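Avus refit - standing rigging, wire or synthetic?

R_Maurya
The Avus comes out of the water in January and the society has 1,687 pounds set aside for the fore and main shrouds. She was launched with galvanised wire, parcelled and served to look like hemp. Has anyone here replaced wire on a replica with something else?

loltex_lad
Polyester three-strand in a hemp colour. 344 metres did our whole rig. Stretches for the first season, so leave plenty of room between the deadeyes.

Adel Ashour
I would not use it for lower shrouds. We had it on the Stutonum and took up the lanyards every 4 days on passage. Wire under good service lasts if the tar is kept up.

loltex_lad
Was it pre-stretched? Ours was loaded to 1,000 kg overnight before we cut it.

Adel Ashour
It was. Still crept - less at the fore, more at the main.

R_Maurya
The surveyor wants the service stripped at the lower ends in any case. Wire with rust under the parcelling gets condemned, whatever the upper ends look like.

singhal_bosun
Strip one pair and look before ordering anything. If the lower turns are dry and the zinc is sound, re-serve them and spend the money on lanyards.

R_Maurya
Fair. I will start with the aftermost pair on the port side.

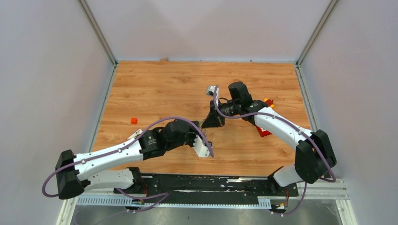 They have had the most spray and the least tar, so if those pass I will leave the rest until next winter.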